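# The table that does everything 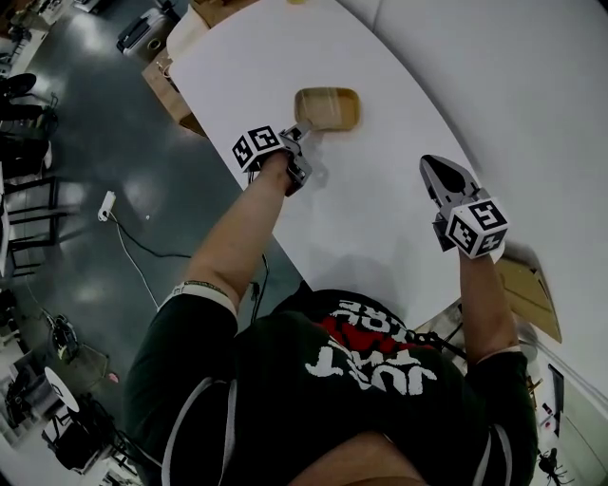
Éabha Doherty bought hers from a school that was closing its art rooms. It cost her 80 euros and took four people to get up the stairs. It is long and white, and for the past six years it has been where she eats, cuts fabric, wraps parcels and does her accounts.

"I had a proper dining table before that," she says. "I was always clearing it. Then I got one big enough that I could leave things at one end and eat at the other."

Big plain tables have been selling well. At Gresumholm, a second-hand furniture warehouse, Rhys Katene sold 63 of them between January and May. Most went to people who work from home at least part of the week. White tops go first, he says, though they show every mark.

"People ask for oak and then they see the price. A white top is easy to live with if you wipe it down. Leave a teabag on it overnight and you'll know about it."

The question, once the table is in, is how to stop it filling up. Most owners come round to trays. A flat wooden tray with a raised rim will hold the things that have to stay out, and the whole lot can be lifted off in one go when the space is needed. Rounded corners are kinder to sleeves and to the person carrying it. Kirsty Rudd, who makes trays under the name Brornau, keeps the rim low on hers.

"If it's too high you can't see what's at the back, and it turns into a box," she says. "People put post in it and never take it out."

She sands the underside as carefully as the top. Grit caught beneath a tray will scratch a painted surface within a week, and felt pads tend to come off. She finishes the wood with two coats of oil and tells customers to do it again once a year.

Under the table is harder. It is where the cardboard goes. Boxes that might be needed for returns are pushed to the far end, flattened ones get leaned against whatever is nearest, and a suitcase often ends up alongside because there is no cupboard deep enough for it. Doherty allows herself one box. Anything flattened goes out with the recycling the same evening.

Cables are the other nuisance. A power strip on the floor is fine until a chair rolls over the lead. Katene suggests screwing the strip to the underside of the top, near a leg, and running a single cable down. He does not recommend adhesive hooks, which let go in warm weather.

Chairs should suit the longest job done at the table. Doherty has one office chair for sewing and keeps stools for everyone else, as they take up little room when she is standing to cut. She works on her feet for a good part of the day and had the legs raised by a joiner, Donal Ní Mhurchú, who fitted wooden blocks and charged her nothing but lunch.

Her next table, if there is one, will be the same size. She has measured the stairs again to be sure.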